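Fastorthorpe Tenant Energy Program
Second progress report to the Idwood Fund
Prepared by Sunita Blackwood, 2/21/22 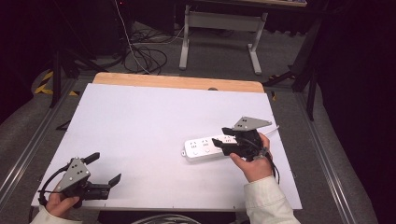

A white power strip on a white board.

Summary

The program is on schedule in two of its three work areas and behind in the third. Home visits and the tenant helpline are running as set out in the grant agreement. The landlord upgrade work is late, for reasons given below. We are not asking for more money. We are asking to move part of the unspent printing budget into staff travel, and the request is at the end of this report.

Home visits

We had 789 households on the sign-up list when the last report went in. The list now stands at 792, after some families moved away and others joined. Growth was never the goal for this period. We stopped advertising in the fall so the visiting team could work through the homes already waiting.

A visit takes most of a morning or afternoon. The visitor goes over recent bills with the tenant, checks for drafts at doors and windows, looks at the heating controls, and talks through what is plugged in and left on. Bills are where most of the time goes. Many tenants are paying estimated charges and have never sent in a meter reading. Bhupendra Sisodia rewrote the bill worksheet in plain language and had it translated, and the visitors now leave a copy with every household.

We dropped the second follow-up call. Tenants told us it felt like being checked up on, and the calls produced very little that the first one had missed. The time has gone back into visits.

Helpline

Shuk-fan Chow runs the helpline. It was set up for billing questions, but a large share of calls are about heating that has failed or repairs that have not been made. We are not a repair service and cannot act for tenants in disputes. Callers with no heat are now passed straight to the housing office, using a short form agreed with its staff. Before this, callers were given a phone number and left to try it themselves.

Evening hours were tried and will be kept. The early morning line was hardly used and has been closed.

Landlord upgrades

This is the area that is behind. The plan was for Mäkelä, the contractor, to begin insulation work in the Uvum buildings before winter. Two things held it up. The attic surveys found old pipe covering that had to be tested before anyone could work near it, and the owner then asked for the contract to be redrawn so that the top floors would be done last. Testing is finished and no removal is needed. The new contract has been signed.

Aidan Noonan now meets with the owner and the contractor on site every two weeks and keeps a written record of what was agreed. We should have had this in place from the start. Work is expected to be complete in June. Tenants in the Uvum buildings have been told by letter, and a notice is up in each lobby.

Staffing

Ezequiel Vallejo joined as a home visitor and is fully trained. One part-time visitor post is still open. We have advertised it twice and had few applicants, mainly due to the hours. It will be offered next as a school-hours job.

Spending

Spending is under budget overall. Salaries are slightly low because of the open post. Printing is well under, as most tenants chose to get the newsletter by email. Travel is over. The homes visited this winter were farther out than those in the first group, and bus service there is poor.

Request to the fund

We ask for approval to move the unspent printing money to staff travel for the rest of the grant period. The total grant would not change. A revised budget sheet is attached, along with the helpline form and the new bill worksheet.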